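**Carton** (also *box*, *case*, in the trade often just *outer*). A light container made from paperboard or corrugated board, folded from a flat blank. Used for storage, posting and shop display. See also: Crate, Tea chest, Packing.

## Materials

Two main sorts. Paperboard: one solid sheet, thin, used for small goods like soap, tea, tablets. Corrugated board: a wavy inner sheet (the fluting) glued between two flat ones (the liners). Stronger for its weight, but weak when damp. Brown is the natural colour of unbleached pulp. Pale cartons are either bleached or faced with a white layer.
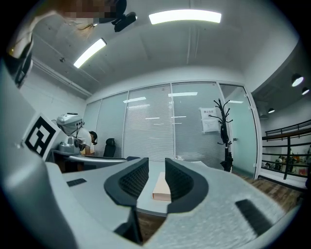
*A small pale beige box, standing upright.*

## Making

Blank is cut and creased in one go on a press, then folded and glued or stapled along one seam. Sent out flat to save room. The Oláh works at Furkden ran 30 presses at its height and kept 219 patterns on the books, most of them for local jam and candle makers. Older patterns were drawn by hand, and the knives bent to fit by one man, Dénes Szalai, whose notebooks are now in the Drernirell town archive (box 3895, fittingly).

Grain direction matters. Creases made across the grain tend to crack on heavier board, those along it fold more cleanly but the panel bows. Makers argue about this alot.

## Closing and labelling

Flaps can be tucked, taped, glued or locked with a tab. Tape along the centre seam is commonest for posted goods. Labels go on the largest flat face, clear of seams and edges, so that the label doesn't tear when the box is opened. Old labels should be covered or struck out before reuse.
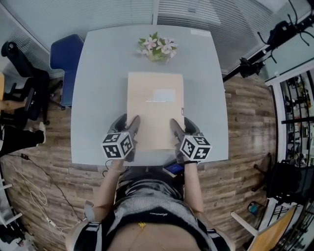 *Flat tan cardboard box with a white label on its upper half.*

## Reuse and disposal

Most cartons can be pulped again. Fibres get shorter each time, so some new pulp is usualy mixed in. Tape and labels are screened out at the mill, food grease is harder. The Resora scheme, started in January, took back clean cartons for a second trip, up to 2 trips per box, then pulped them. Uptake patchy outside the town.
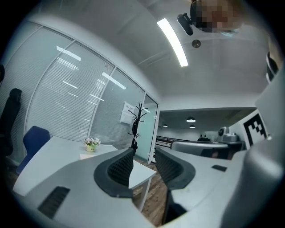 Mariann Kozma objects that the limit of two trips was far too low, and that a good double-walled carton kept dry will go out and back many more times before the corners give. The scheme's rules were not changed.

## Names

"Carton" came through French from the Italian for pasteboard. In British use it can also mean a milk or juice container, which is a coated board and recycled separately.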